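3.2 Keeping the lid on: how households described the simmer

It will come as no surprise to anybody who has cooked beans for a large family that our households did not agree on what a simmer was. We had asked, in the first round of visits in Vunda, a question we thought very plain, namely how people knew when to turn the heat down, and we got back such a generous spread of answers that we ended up rewriting the second half of the interview guide on the bus home. Some went by the sound of the lid, some by the smell, and a good many by the clock on the cooker, which they then told us they did not trust. One grandmother in Rundach listened from the next room with the radio on and was, by her daughter's account, never wrong.

We have kept these answers in the cooks' own words wherever we could. Earlier work on home fuel use (Nikolaidis, and later Senach) tended to sort cooks into those who cover the pot and those who do not, and for a survey of 2,000 homes that is a fair and sensible thing to do. In our much smaller group of 40 households the line was a good deal harder to draw. People covered the pot to bring it up, tilted the lid once it was going, took it off to taste, forgot it on the draining board, and put it back for the last 20 minutes. When we asked them whether they cooked with the lid on, nearly all of them said yes, and we believe they meant it.

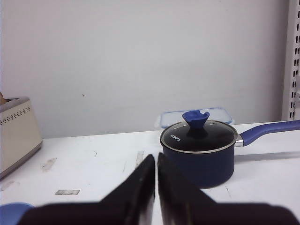
Figure 4. Saucepan with a glass lid, on a white tabletop.

The matter of seeing into the pot came up far more often than we had planned for. Cooks who owned a see-through lid spoke of it fondly, and several said it had cured them of peeking, though two admitted in the same breath that the glass steamed over and they lifted it anyway. Those with metal lids were rather proud of managing without. Hrvoje Hodžić, who carried out most of the Rundach visits and wrote up the kitchen diaries, noted that this pride went along with age and with having learned from a parent, and we return to his point in section 5, where the diaries are discussed at more length.

Fuel bills, which we had expected to be the main reason for covering a pot, were mentioned mostly by the younger couples, and then often as an afterthought. Far more people talked about damp on the kitchen windows, or about food catching on the bottom. The May visits were a little different, as the weather had turned warm and several families were already cooking with the back door open; talk of damp all but vanished from the notes, and talk of flies took its place.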